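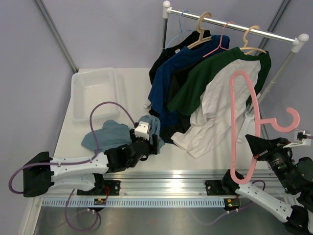 Loading the Brosten rail goes a lot faster if you sort out the hangers before you pick up a single shirt. I like mine in different colors so I can tell at a glance whose end of the rail is whose, and a mix like the light blue, beige, pink and tan ones works nicely. Put your dark tees toward the back and let something with white sleeves, like the green raglan, hang at the front where you'll spot it (I lose navy behind black every time!).

Section 3: Hanging your T-shirts

1. Check that both end knobs are pushed on all the way. Hand-tight is plenty.

2. Set the laundry basket to one side, on the same table if you have room.

3. Take out one shirt, shake it, and smooth the shoulders flat with your palm.

4. Slide the hanger up through the bottom hem, never down through the neck - that's how collars get stretched, and I've ruined 3 good ones that way.

5. Hook it on the rail and tug the hem straight.

Note: This is a short rack, so adult sizes will pool at the bottom. I fold the hem up once and leave it.

Caution: Don't hang heavy sweatshirts all at one end. My neighbor Kuldeep Bhardwaj did, and the whole thing went over onto his coffee.

If a knob goes missing, see Section 5 for ordering spares.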